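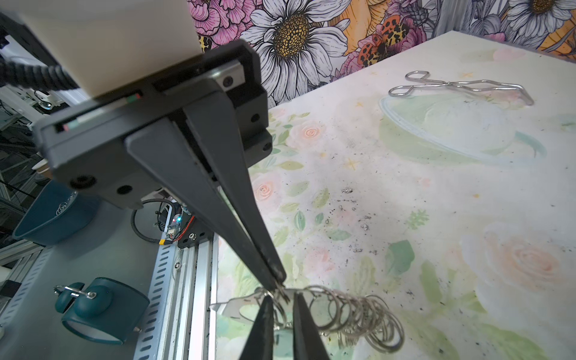
How often should a building with a mechanical master key system be rekeyed?

When the number of keys you can't locate gets high enough that you no longer trust the locks, and for most buildings that point can only be found by auditing the keys. A fixed interval in years is easy to budget for and tells you very little about the state of the system.

I spent most of November on the key audit at Trelitz, a former textile office now let as studios and small workshops. It has 116 keyed doors, one grand master, three floor masters and a change key for each door. The cylinders are six-pin and were pinned by a locksmithing firm called Adamczyk, whose bitting list survives as a typed binder with handwritten corrections. Most of the corrections are initialed. The ones on the second floor aren't, and two of those turned out to be wrong.

According to the binder and the later receipts, 1,007 keys had been cut for the building over its life as a keyed system. That includes every duplicate, every replacement and a batch of spare floor masters that I can't explain. We wanted each one put in a category: in the cabinet, issued with a signature, issued without a signature, destroyed, or missing.

The procedure was dull. Every key in the cabinet was gauged, the cuts were written down, and the result was compared with the list. I ignored the tags until after the key had been read. A tag says what somebody believed on the day they tied it on, and reading it first makes you gauge badly. You see a 4 where the tag has told you to expect one.

Sanaa Nasr did the second reading on all of them. Where we disagreed, the key went in a tray and got read again the next morning. Almost every disagreement was one depth step in the position nearest the tip, where wear is heaviest. On this keyway the step is small enough that a worn 3 gauges as a poor 4. Old duplicates made from other duplicates were worse, with the spacing drifting toward the bow on top of the depth error. Those still turn a loose cylinder. They stick in a new one, and the tenant blames the lock.

I'd suggest anyone doing this cut fresh keys from code and scrap the copies, even the ones that work.

The master level needs separate treatment. A missing change key exposes one door, and you can repin that cylinder on the bench in a few minutes if the list has room for another combination. A missing floor master exposes the floor. It also can't be fixed one door at a time, as the old master depth has to come out of every chamber stack on that level. We could not account for one second floor master. That floor is being repinned.

For records, we moved from the binder to a program called Plirkia, which is a plain table with a decent search box. I looked at Vurosa as well and found it wanted a photo and a phone number for every holder before it would save an entry. We have 400 or so historic holders with no phone number - some have no first name.

Stamping is the part I changed my mind about. I used to stamp the door number on the bow. Now it's a blind code and a serial, with the cross reference kept in the table. A found key should tell the finder nothing. The serial also lets you tell copy two from copy five, and without that the signature sheet is nearly worthless.

Still to do: the meter cupboards, which are on their own keyway, and the roof hatch padlock, which nobody at Trelitz has a record of at all.

3 comments

Eugeniusz Kubiak
Did you check the control key if the cores are interchangeable? Ours was hanging on the same hook as the cleaning closet.

Sanaa Nasr
They're fixed cylinders, so no control key. The roof padlock is stamped under the shackle, by the way. I'll bring the number in.

pinstack
Agree on gauging before reading tags. What do you do with construction keys?

Shared 3 times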